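Umatham Technical College
Computer Hardware and Maintenance, Unit 6
Handout: Opening a desktop computer, the processor socket and the memory

Please read this handout before you come to the workshop. The practical part takes the whole afternoon and we will start with the tools in the hand, so there is no time then for reading. Bring the parts sheet from Unit 3, also if you did not finish it.

What you need at your place

A Phillips screwdriver, medium size
An antistatic wrist strap
A small dish for screws
Lint-free cloths and isopropyl alcohol
Paper and pencil for your sketch

The strap goes on first and comes off last. The dish stands on the side of your writing hand. In the January group several screws ended inside a case, and a screw under a motherboard can cause a short circuit.

1. Power and position

Shut down the computer, switch off the power supply at the back and pull out the mains cable. Press the power button for a few seconds, so that the remaining charge can go away. Then lay the tower on its side and take off the side panel.

Do not open the power supply itself. It is a closed part for us in this course, even when it is broken. A faulty one is replaced as a complete unit and the old one goes to the Pustwood recycling point.

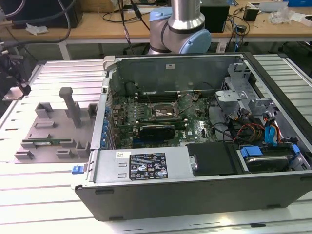 Orientation is the first task when a case is open, and I ask you to spend 15 minutes on it before you touch any screw. Begin with the largest parts and go to the smaller ones. The power supply is easy to recognise: a rectangular metal box, often with a black label that carries warning triangles, and this label is the place where you read the ratings for your parts sheet. From there, go to the motherboard, the expansion cards and the drives. Coloured plastic inside a case is usually something you are allowed to move by hand. On the tower on our worktable the clips of the expansion slots are blue, and the latches of the drive bay are blue also. Write such things in your sketch, they will help you when you put everything together again.

2. Cables

Follow each cable with your eyes from one end to the other before you pull it. Data cables for the drives are thin and their plugs break easily, so hold the plug and never the wire. Mark every plug with a small piece of tape and the same number in your sketch. The Kocsis workbook, page 9, has a table for this, but your own table is also accepted.

3. Memory

A memory module is held by latches at the ends of its slot. Push the latches outwards and the module comes up a little. Take it by the edges. When you put it back, compare the notch in the module with the key in the slot, then press evenly on both sides until the latches close.

The position matters. Many boards want the modules in a certain order, and the names printed next to the slots tell you which slot belongs to which processor or channel. Copy the printed text exactly as it stands — do not translate or shorten it.

4. Processor socket

The socket has a metal frame and a lever. With the lever closed, the frame presses the processor down. With the lever open, the frame can be lifted and the contacts are without protection. Never touch the contacts and never let the cloth come near them.

Clean the heat spreader while the processor is still clamped in its socket. Old thermal paste becomes dry and leaves white and grey streaks on the metal. Put a little alcohol on the cloth, not on the board, and wipe from the outside to the middle. Change the cloth often.
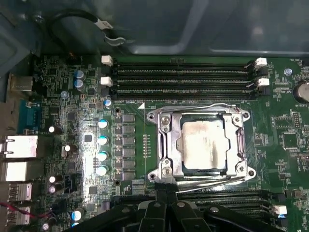
5. Questions for your report

Write full sentences. A labelled sketch must be added.

Which marking next to the memory slots did you find, and what does it mean?
How is the retention frame of your socket fixed to the board?
Which parts stand between the socket and the edge of the board, and what is their work in the voltage supply?
Why do we clean the heat spreader before new paste is applied?

The report is handed in through Deltorura, in the folder of Unit 6. Photographs may be added, but they do not replace the sketch.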